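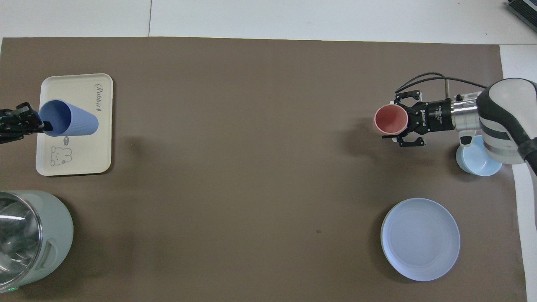 Lavcombe Residence Services > Shared Kitchens > Guides > Cups, Plates and Trays

Setting Out and Clearing Plastic Tableware

This guide applies to all shared kitchens at Lavcombe and replaces the version issued in August. It covers plastic cups, plates and serving trays. Glassware and metal items are covered separately in the Skandville House guide.

Before you begin

Wash your hands and wipe the table. Lay the large brown mat on the tabletop. Trays are placed at one side of the mat so that the middle stays clear for sorting.

Sorting

1. Check each cup for cracks, particularly at the rim. Put damaged cups in the Yu Room return bin.
2. Set cups upright on the mat. A cup may be laid on its side in a tray while it is waiting to be checked.
3. Group plates by size and stack them with the raised rim facing up. Stacks must not exceed 5 plates.
4. Keep stacks toward the back of the mat and work with cups in front of them. 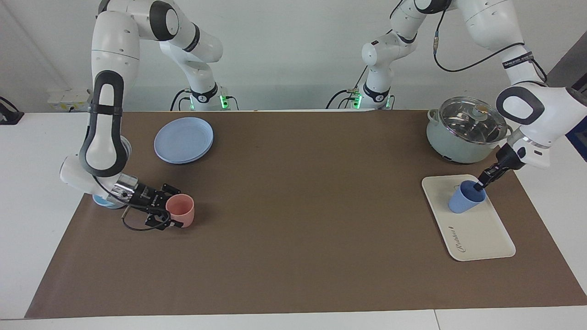 Colors do not indicate a size or a user. Pink and blue cups may be set out together, and light blue plates may be used with either. Residents who need a cup reserved for medical reasons should apply to the Lotus Desk for a labeled one.

Clearing

Empty all cups before they are returned to a tray. Wash cups and plates in warm water with mild detergent, and rinse them well. Do not use scouring pads on printed trays. Dry ribbed cups with a soft cloth, following the grooves.

Return the tableware to cabinet 57 and hang the mat over the rail to air. Missing items should be entered on the kitchen sheet before the room is locked.

Last revised: 2018-03-23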